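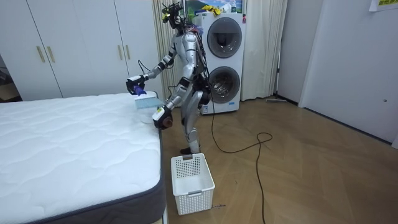 Laundry in the bedroom, one year on

I promised a few of you an update on the washer and dryer, and then October came and went and I never wrote it. So let me pour a cup of coffee and do it properly!

When I moved to Jonville the apartment had one odd feature that nearly put me off, and that was the hookups. They were in the bedroom. I had spent my whole adult life carrying bags down to a basement (38 steps in the last building, and yes, I knew every one of them), so you would think I'd have been thrilled, but all I could picture was trying to fall asleep next to a spin cycle. I signed anyway, the rent was good and the light was lovely, and I have changed my mind completely.

The two machines are stacked, one round door over the other, and they take up so little floor that I can walk all the way around the bed with a basket on my hip. I was sure I would want them hidden behind a curtain. I even bought one, a Stila in oatmeal linen, and it's still folded in its bag in the hall closet – if anybody local wants it, write to me.

What I didn't expect to love was having the mattress right there. On sheet day I strip everything off, down to the white quilting, and for an hour or two the bed is the best folding table I have ever owned. Towels go in one pile, small things along the edge where I can reach them, and the socks that have lost their partners get a corner to themselves. Then the clean sheets go on last, when everything else has been put away, which has cured me of leaving folded laundry lying around until the weekend. I can't go to bed until I've dealt with it! 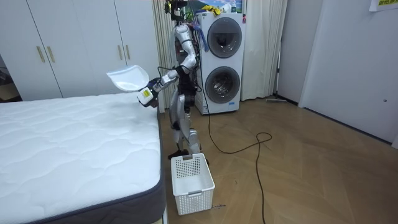 Page last changed: June 20, 2026

Several of you asked about the basket. It's plain white plastic with little square holes and a handle slot cut into the rim, and it lives on the floor beside the mattress on laundry days. I used to have a wicker one from Kassa that I adored to look at, but it snagged two sweaters and a pair of tights, and it shed bits all over the floor. Plastic wipes clean in a second. I do still miss the wicker one a little, I'll admit.

The mattress is a Given, and I paid 247 dollars for it in their moving sale, delivery included. It has a wavy stitched top and a dark gray band around the side, and I've been very happy with that gray, as it doesn't show every scuff when I bump it with the basket. I give the top a going-over with the vacuum brush whenever the sheets are off, and I let it air for 90 minutes if I have the patience, with the window open.

As for the noise, I run a load after breakfast and shut the door. The dryer hums, the washer gets a bit excited toward the end, and by lunch they're both quiet. I have never once run them at night, so I can't tell those of you with babies whether you could sleep through it.

I'm still deciding about a shelf for the detergent. There's a narrow one I like for 159 dollars, and that feels like a lot for something that holds a bottle and a box of clothespins, so for now they sit in the hall with the curtain.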